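Chapter 6
Friction

What this chapter covers
Static and sliding friction
The normal force
The coefficient of friction
Rolling resistance
Surfaces, texture and wear

Terms to know: friction, static friction, sliding friction, normal force, coefficient of friction, rolling resistance, lubricant

6.1 A force that resists sliding

In Chapter 5 most of the problems began with the words "ignore friction." That made the arithmetic easier, and for a puck on an air table it gave answers close to what we would measure. For a box on a warehouse floor it does not. In this chapter we put friction back in.

Friction is a force between two surfaces in contact. It acts along the surfaces and opposes any sliding between them. When you walk, your back foot pushes backward on the floor and the floor pushes forward on you. The push you get from the floor is friction. On smooth ice the floor can supply very little of it, and your foot slides back instead of carrying you forward.

Even a polished surface is uneven when seen under a strong enough microscope. Two surfaces pressed together touch only at their high points, and the true area of contact is much smaller than the area we see. At those points the materials stick to one another slightly. Sliding means breaking these small joints and making new ones all the time.

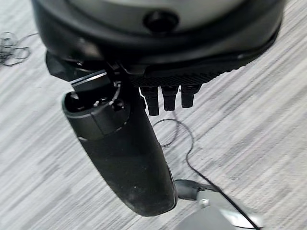 Makers of everyday goods choose how much friction they want in each place. A drawer runner should have little and a screwdriver handle should have plenty. Texture is one of the ways to control it, and the same object often carries more than one finish. The strip along the underside of the gray and black device has a fine diagonal ribbed pattern, while the plastic above it is smoother. Texture alone does not tell us how large the friction will be. A ribbed part in hard plastic may slide more easily against dry glass than a flat piece of soft rubber does. The material on the other side of the contact matters just as much, so tables of friction values always list surfaces in pairs.

6.2 Static friction and sliding friction

Suppose a crate stands on the floor of the Lemaire depot in Ellbridge. It weighs 742 newtons. A worker pushes on it sideways with a force of 18 newtons and it stays where it is. The crate is at rest, so the forces on it must balance, and the floor must be pushing back with 18 newtons of friction. If the worker pushes harder, the friction grows to match.

This kind of friction is called static friction. It has no single value. It takes whatever size is needed to keep the surfaces from sliding, up to a limit. For our crate the limit is 400 newtons. Push any harder and the crate moves.

Once the crate is moving, the force opposing it is called sliding friction. Sliding friction is usually smaller than the limit of static friction. You have probably felt this when moving furniture – the hard part is getting the thing started, and then it comes along with less effort.

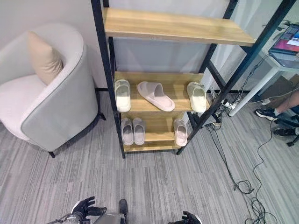

The limit also depends on how firmly the surfaces are pressed together. The force that a surface exerts at right angles to itself is called the normal force. "Normal" here is the mathematical word for perpendicular. On a level floor, with nobody lifting or leaning on the crate, the normal force is equal to the weight.

Now some of the goods are taken out, and the weight of the crate drops to 545 newtons. The floor and the base of the crate have not changed, but the crate now starts to move at a smaller push. The limit of static friction has fallen in step with the normal force.

6.3 The coefficient of friction

The number that links friction to the normal force is the coefficient of friction. For static friction we write:

limit of static friction = coefficient of static friction × normal force

With the full crate, the coefficient is 400 divided by 742, or 0.54 to two decimal places. It has no units, as we are dividing newtons by newtons. With the lighter crate we use the same coefficient and find a limit of 294 newtons, to the nearest newton.

The area of the base does not appear in the equation. Turning the crate onto a narrower side makes little difference to the push needed, provided that side is made of the same material and the crate does not tip. Many students find this surprising. A smaller base has a smaller visible area, but the pressure on it is greater and the high points are squeezed together more closely. The two effects come close to canceling.

The rule is an approximation. It works well for dry, hard solids and less well for soft rubber, sticky surfaces or anything with a film of oil on it. Section 6.5 looks at lubricants and at a set of measurements made on Ollow floor tile and Prunex matting. Before that, in Section 6.4, we return to the crate and put it on a slope.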